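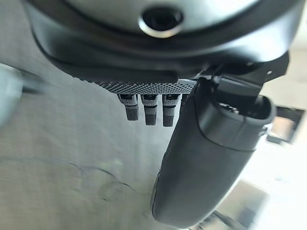

One reader wrote in last month that the Cundham rewatch fell apart for them by episode nine, they had no clue who was on which ship anymore and the fan wiki had spoiled the twist with the gardener. Fair. So, a how-to. Making your own watch guide for a long animated series, no spoilers, no wiki. I did mine for Cundham, 78 episodes, took most of August.

What you need
A notebook or any plain text file. The episode list in broadcast order. A pause button. Skip the spreadsheet, I tried one and spent more time on column widths than on the show.

Step 1. Sort out the order first
Broadcast order and story order are not always the same. Cundham had two episodes held back and shown at the end of season two, and they clearly belong before the harbor fire (Kurian still has both arms in the opening shot). Check the production codes in the end credits. Lower code, earlier story, most of the time. If a code looks off, go by haircuts and scars.

Write the final order down once and don't touch it again until you're done.

Step 2. Three lines per episode
That's the limit. Line one, who is in it. Line two, what changed. Line three, anything left open.

Mine for the pilot:
Kurian, the twins, harbor master.
Kurian loses the map, twins get on the boat.
Who sent the letter?

No plot summary. If you're writing "and then" you've gone too far. Do it while the credits roll, not the next morning, you will mix up the fillers.

Step 3. Character page
New page, one line per name, plus the episode where they first speak. Not first appear – speak. Background faces turn into real characters all the time and you'll go nuts trying to trace them back. When somebody changes name or side, add it to the same line with the episode number. Skerano has four names by season three so leave some room.

Step 4. Mark the skips
Put an S next to anything a new viewer could miss without getting lost. Be stingy. I had 30 of them on the first pass and ended up taking half back, becuase small stuff from the beach episodes comes up again in the finale. Mark skips only after you finish a whole season.

Step 5. Tie-in comics
Optional. The Comix paperbacks fill the gap between seasons two and three, and I put them in as their own entries, same three lines. Read them after the season two finale, not before. Volume one gives away the lighthouse thing on page two.

Step 6. Clean it for other people
Go through line three of every entry. If the question itself gives something away, reword it. "Is the captain lying?" tells people to suspect the captain. "What did the captain see?" is okay.

Then have somebody who hasnt seen the show read the first ten entries. If they guess the twist, fix it.

Quick fixes
Lost your place? Go back to the last line two that makes sense and start there.
Dub and sub names differ? Pick one, put the other in brackets the first time only.
Clip show? One line. "Clips." Move on.
Two-parters get one entry, both numbers.

Movie goes after season three. Will do a seperate page for it, the timeline in that thing is a mess.

Contact | Copyright, all text by the site author | Back to top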